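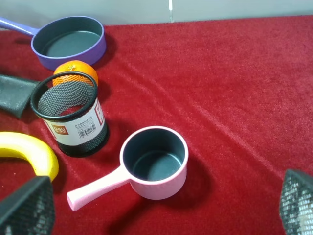 Budget season again at Flekcombe, so a thread on what it costs to get one robot arm to pick up one small saucepan. I do the sums. I don't do the robots.

The arm is the bit everyone asks for, so the arm gets approved. Then the emails start. Gripper pads. Cables. A bracket for the wrist camera. A second bracket for the wrist camera.

Gripper pads are a consumable. I had these down as a one-off. Vidside wants 482 pounds for a box of 20 and calls this the friendly price.

Cookware: one purple frying pan, one pink saucepan. I asked why they couldn't be borrowed from the kitchen and was sent a document 21 pages long. I've approved the pans.

Then there's the line that says "red velvet". Finance sent it back with a question mark. I sent it back with a full stop. It's a tablecloth, it has creases in it, and apparently the creases are useful.

The mesh pen holder has still got its barcode label on. I take this as a sign that somebody here respects the returns policy.

Fruit is under petty cash. Mandarins don't have an asset number, though I was asked.

Ásdís Nørgaard over at Merkcombe runs the same sort of set-up and gave me the only advice I've used: take the price of the arm, and put the same again next to it for everything that touches the arm. I thought she was being gloomy. Our October figures came in slightly over hers.

Lumanlan have offered us a service plan. It covers the arm, the controller and the power supply. It doesn't cover the fingers, which are the part that hits things.

So the ask for next year is 2 arms, a proper line for spares, and a shelf. The shelf is the one I expect to have to defend.

Quotes close 28th December, a date chosen by someone with no family or a great deal of it. If you sell gripper pads and answer your phone that week, my messages are open.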